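Home / News / Press / Skuler opens its hand-teaching kit to schools and small shops

Skuler opens its hand-teaching kit to schools and small shops

JOTCOMBE, December – I've been waiting a good while to write this one! Starting this month, anybody can order the Skuler teaching kit, the same one we've been using at our bench in Jotcombe to show robot arms how to do small, fiddly jobs.

I'm Smaranda Radu, and I run the teaching side at Skuler. You hold a small leader arm, you move it, and the working arm copies you (there's a grab-the-arm mode too, if you'd sooner push it around by hand). Do the job a bunch of times, save the runs you like and train on those. No code needed for any of it.

We spent the fall on toy bricks. My colleague Telmo Barroso and I recorded 200 runs of picking and stacking, then threw out the sloppy ones and kept 162. Telmo's runs are smoother than mine, and I'm told I should get over that.

The kit comes with the leader arm, a two-finger gripper, a wrist camera and 4 practice tasks, starting with bricks. Our friends at Stusari built the recording software, and Valcárcel is handling orders and repairs. The first batch is 1000 kits – please don't all write on the same morning.

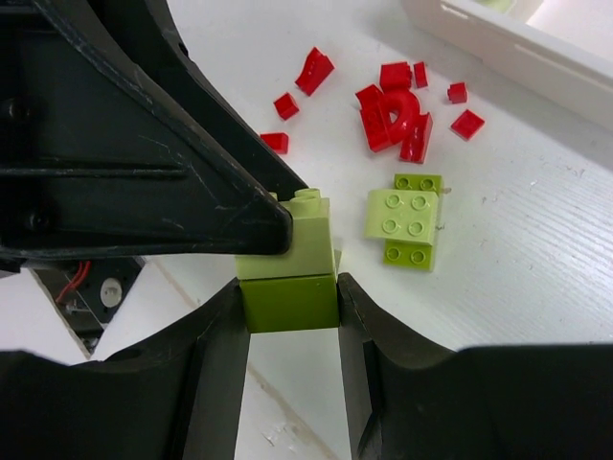
Do I need to have worked with robots before to teach one a task?
Most people who try the kit haven't, and they're recording runs they want to keep within an afternoon. Go slow, and close the gripper the same way each time.

Schools can ask for a loaner before they buy, and we're happy to walk a class through its first runs over video. Write to the press desk at Skuler for loaners, interviews or a visit to the bench in Jotcombe. Mornings before 11 are best – after that we're usually recording.

Press contact: Smaranda Radu, Skuler, Jotcombe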